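Section 4: Stocking Stand-Up Pouches and Refill Bags

This section covers the laundry aisle shelves in the Fulten layout. It applies to stand-up pouches, refill bags and any other soft package that stands on its own bottom fold. Boxed powder and rigid bottles are in Section 5. Read Section 3 (Shelf Height and Load) first if you are setting up a new bay.

4.1 Before you start

You will need:

A dry lint-free cloth
A damp cloth for spills
Shelf tickets for the bay
The Fulten shelf plan, laundry page
An empty tote for damaged stock

Clear the shelf completely if the bay is being reset. For a normal refill, leave the standing stock in place and work one row at a time.

CAUTION: Liquid detergent on a metal shelf is slippery and will run to the shelf below. Wipe up any leak before you put new stock down. Do not stand on the lower shelf to reach the upper one.

4.2 Checking the shelf

1. Run the dry cloth along the full depth of the shelf. Residue at the back makes pouches stick and tip when the row is pulled forward.

2. Press down on the front corners of the shelf. It should not rock. If it does, unload it and reseat the clips as described in 3.4.

3. Check that the front lip is fitted. Pouches slide more easily than boxes.

4. Set the clearance to the next shelf up. Allow enough room for a customer to lift the tallest package over the lip without tilting it.

Note: Skaldale bays have a fixed top shelf. Only the lower shelves can be moved, in steps of one slot.

4.3 Preparing the packages

1. Open the shipping case with a safety cutter set to its shortest blade. Cut along the tape, never across the top panel. Most damaged pouches we write off were cut in the store.

2. Take the pouches out one at a time by the top seal. Do not pull on a cap or spout.

3. Look at the bottom fold. It must be open and flat. If the pouch was packed tightly, push the fold out with two fingers from underneath.

4. Tap the pouch lightly on a flat surface so the contents settle toward the bottom. A pouch with its weight in the upper half will lean.

5. Feel along both side seams. Put any pouch that is sticky or wet in the damaged stock tote.

4.4 Placing the pouches

1. Start with the row at the left end of the section and work to the right. Small pouches go in single rows, one behind another, all facing forward. Larger bags of detergent stand beside them.

2. Hold each pouch by its two upper corners, thumbs toward the front, and lower it straight down. Holding it this way keeps the front panel flat and lets you see whether the print is level before you let go.

3. Set the back pouch first and fill toward the front. When you are adding to a row that is already standing, take the front pouches out, place the new stock behind, and put the older stock back in front.

4. Keep one finger's width between rows. Soft packages spread at the bottom, and rows that touch will push each other out of line.

5. Do not lay pouches flat on top of a standing row. Extra stock goes back to the stockroom. 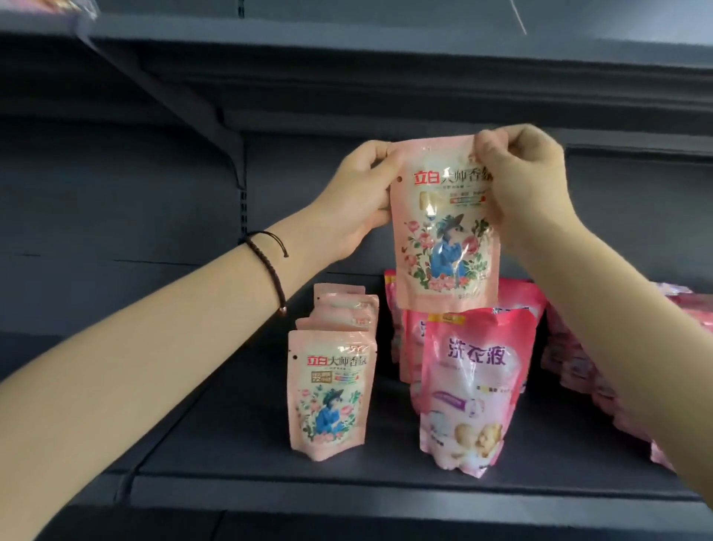 Genalyn Estrella asks whether pouches with a punched hang hole ought to go on pegs instead, as the hooks take up less room and the customer can see every design. Pegs are fine for light sachets. For liquid refills and anything heavy, use the shelf. The hole can tear under the weight, and a pouch that drops from peg height usually splits at the seam. If the supplier's case sheet says the package may be hung, follow the case sheet and use the double hook, part 28 in the Fulten parts list.

4.5 Grouping by color and scent

Many laundry ranges use one color across several products. A pink fragrance pouch and a pink bag of laundry liquid can look like the same item from a few steps away, even when they come from different ranges. Use the steps below to keep them apart.

1. Sort by product type first, then by brand, then by size. Do not sort by color.

2. Put the shelf ticket directly under the left edge of the row it belongs to. On a mixed shelf, every row gets its own ticket.

3. Where two ranges of the same color meet, fit a clear Pretoven divider between them. Push it back until it clicks into the rear channel.

4. For packages printed in a language other than English, match the barcode to the ticket. Do not match by picture. Flowers, toys and folded towels appear on many different products.

5. Check that the translated label is on the package where one is required. It should not cover the directions or any safety symbol.

Note: The Manalo ticket printer cuts off product names that run past 33 characters. Shorten the scent name before the size. The size must always print in full.

4.6 Facing the shelf

Face the shelf at opening and again in the late afternoon.

1. Pull each row forward until the front pouch is just behind the lip.

2. Turn any pouch that has twisted. The brand name should be readable from the aisle.

3. Straighten leaning pouches by lifting and resetting them. Squeezing the sides only makes the fold collapse.

4. If a row is down to its last pouch, center it on the ticket and scan it for refill.

CAUTION: Do not use tape, rubber bands or clips to hold pouches upright. Tape pulls the print off, and clips can pierce the film.

4.7 Problems and fixes

Pouches fall forward. The bottom fold is closed or the shelf slopes. Open the fold, then check the shelf clips.

The row leans to one side. There is too much space beside it. Move the divider in by one notch.

Large bags bulge over the lip. Turn the shelf insert so the deeper side faces front, or move the bags to the bottom shelf.

Strong scent around one row. Take the whole row down and check every seam. A slow leak often shows only as a shiny patch on the shelf under the fold.

Divider will not click in. Clean out the rear channel. Dried detergent collects there.

For replacement lips and dividers, see the parts list on page 7.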